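Stick Sorting and Bundling – Your Questions

Last updated December 23, 2019. Written in a rush between orders so shout if something's wrong. Answers by Yae unless it says otherwise.

What is it we're doing, exactly?

Taking loose wooden sticks, tidying them up, making bundles. The bundles go in the craft packs that Marchal sells to schools and holiday clubs. Glue, card, string, sticks. We only do the sticks.

Do I need to have done it before?

No. Most people get the hang of it in one go. Bring patience and trim your nails.

Where do I sit?

Any round table. Two to a table, three if we're busy. Wipe it first, crumbs get into the bundles and Marchal do complain. The long bench at the back is for boxes, please don't sort on it.

How many sticks in a bundle?

31. Not 30, the pack leaflet says 31 because the house project on page two uses every one of them. Count in fives, then one extra.

How do I get them out of a heap without spending all day?

Tip the bag out and spread it a bit so nothing's buried. Grab a handful in each hand, loosely, and lift. Whatever wants to fall, let it fall. Then bring the two lots together and knock the ends on the table till they're level. Don't pick them up one by one, you'll be here till January.

If they're all crossed over each other, give the handful a gentle twist and a shake. Pull from the ends. Never yank from the middle, thats how they snap. 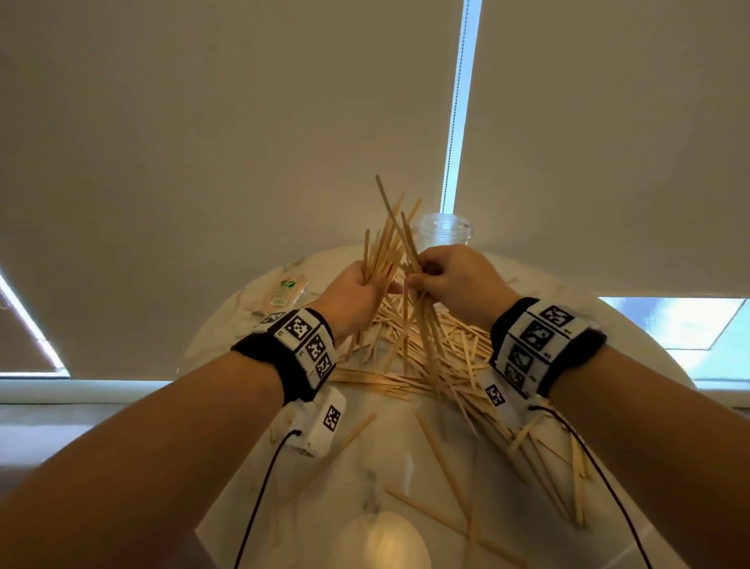
A handful each side, more still to pick up.

My bundle fans out at the top. Is that wrong?

No, normal. You're holding it too low or too tight or both. Slide your fist up to the halfway point and tap the bottom end down. If it still splays there's usually a bent one in there pushing the rest apart. Find it, bin it.

What counts as a bad stick?

Split, bent enough to rock on a flat table, dark knot, furry edges. Slightly different shades of tan are fine. Bit shorter than its neighbours, also fine, up to the width of your little fingernail.

Where do the bad ones go?

Tin by the door. Bastien Brunet takes them home for his stove. Not the paper recycling please.

I keep getting splinters.

Stop sliding your fingers along the sticks. Grip, lift, let go. Tweezers and plasters in the drawer under the kettle. Thin gloves are allowed but most people give up on them, you can't feel how many you've got.

Band or string?

Band for Marchal, one, a third of the way up. String only for the Tristis order, that's the gift shop one, and they want a bow. Loïc Guillot does a good bow. Ask him, I can't do them.

Band keeps snapping – what now?

Old box. The ones from Fidow go brittle if they've been near the radiator. Use the new box on the top shelf and chuck any that look cracked.

Can I use the weighing scale and skip the counting?

We tried. The sticks vary too much and we got 28s and 34s. Didier Hoarau did a whole afternoon of them and then had to undo it. Count please.

How many do we need in total?

535 bundles for the schools order. 316 done as of this morning. So, quite a few to go.

What if I lose count?

Put the lot down and start that bundle again. Guessing makes more work later, every tenth bundle gets checked.

Can I bring children?

Over eights, with an adult at the same table. They're often quicker than us. No building towers until the table's finished.

Can I do it at home?

Yes. Ask for a home bag, sign the book, bring back the finished bundles and the leftovers together. Please do it on a hard smooth table. Carpet is a nightmare, and sofa worse, one bag came back with dog hair all the way through.

Drinks on the table?

No. One spilt tea and a whole bag swells up. Window sill is fine.

How do I pack the finished ones?

Flat in the Vodton boxes, heads and tails alternating, so the bands don't all sit on the same side. Don't press down to get one more row in. Lid on, write your initials and the number of bundles on the short end.

There's a heap left and I have to go.

Leave it as it is, put the bag next to it, write "not counted" on a slip. Somebody will pick it up. Don't scoop half-made bundles back in the bag if you've allready checked them for bad ones, band those and mark them "short".

Who do I ask if it isn't on here?

Csaba Vörös in the mornings, me after lunch. Or leave a note on the board and I'll add it to this page when I get a minute.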